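My afternoon at the Kornuvura open day

I'd been meaning to get to the Kornuvura open day for ages, and in April I finally did (two buses and a very long walk past a builders' merchant). Euan Cowie met us at the door with biscuits and took our little group straight through to the laundry project, which they call Laton.

The idea is simple enough: cloth goes into a basket, cloth comes out of a basket. Well! On the morning run it had gone wrong in front of the first group, and I loved that they told us all about it. The gripper had closed on the rope of the basket as well as the cloth, and when it lifted, the whole lot came up together and tipped off its stand. Bhavana Amin hit the stop button and everyone was moved back behind the yellow tape, where we stayed too, 30 minutes of it, while she went over the fault.

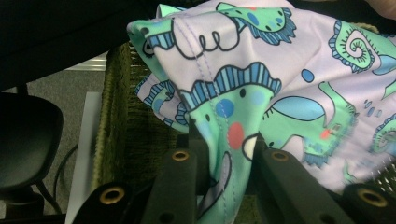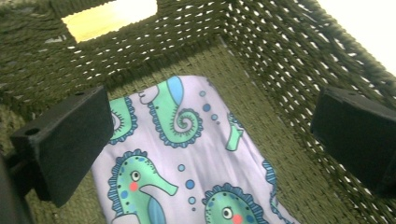
Lavender print cloth, green woven basket and the black gripper fingers at Kornuvura.

Mal-soon Min reckoned the trouble was in the force limit. It had been set for a heavier job the night before and never put back, so the fingers kept squeezing when they should have given up. She showed us the log on her laptop, a flat line and then a great big spike, and I understood perhaps half of it. A chap behind me asked what would happen if it had been a hand in there and she didn't dodge the question: it would have hurt, and that's why the tape is going further out and the limit now gets checked by two people before a run.

I did get a go at the stop button myself (stiffer than you'd think!). Tea was in the canteen upstairs, and the last tour went round at four. Take a jumper if you go, the workshop is freezing.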